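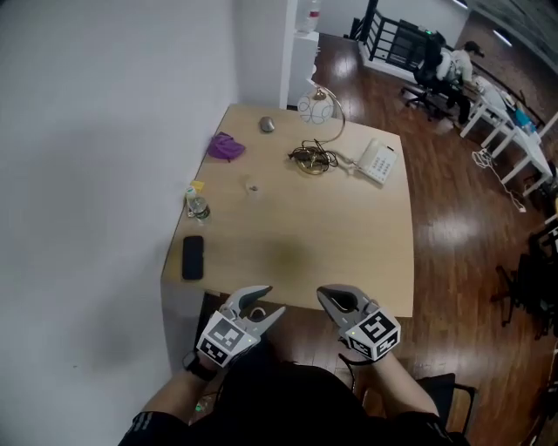
Attila says the left one has been closing late all morning and I should stop blaming the cube. Fine. Cube stays on, pads come off.

So. February and we are still nursing the same pair. Both held over the desk edge now, left fingers open, comparing left against right. The gray fingers look the same on both to me, but Attila swears the left has more play at the root. Checked the screws anyway. Two were loose, not the ones he meant. Tightened, did the open-close by hand, better, then worse again after lunch. Argh.

Kátia rang on the Sodetgate line while I had both hands full, missed it, rang back. She thinks it's the return spring and not the linkage. They had four go soft over there since July and every one started like this – lazy on the close, fine on the open. She's sending springs with Gayan. Didn't say when. Asked her about the calibration drift too and she said recalibrate after ANY pad change, even if it looks fine, which I have not been doing. Oops. That probaly explains the offset in the last batch, the arm kept landing short of the cup and I spent a whole evening on the camera settings for nothing.

List for tomorow before I forget:
new springs if Gayan turns up
pads – left pair first, then right, don't mix the bags
wipe the markers, dry cloth only
recalibrate both, five passes each
move the lamp?? the markers drop out when I lean over that side
tell Brian the arm can't run till the left is signed off, he has it down for Wondholm

Brian won't like it. He has the arm booked solid and it's the second time I've held it up. But if I hand over a gripper that closes late we just get bad demos and then I'm the one throwing them out.

Shoulders sore. Watch strap rubs when I hold the left one for long, take it off next time. Eino wants the log by tonight and I've written half of it, the half with the screws in. Rest after food.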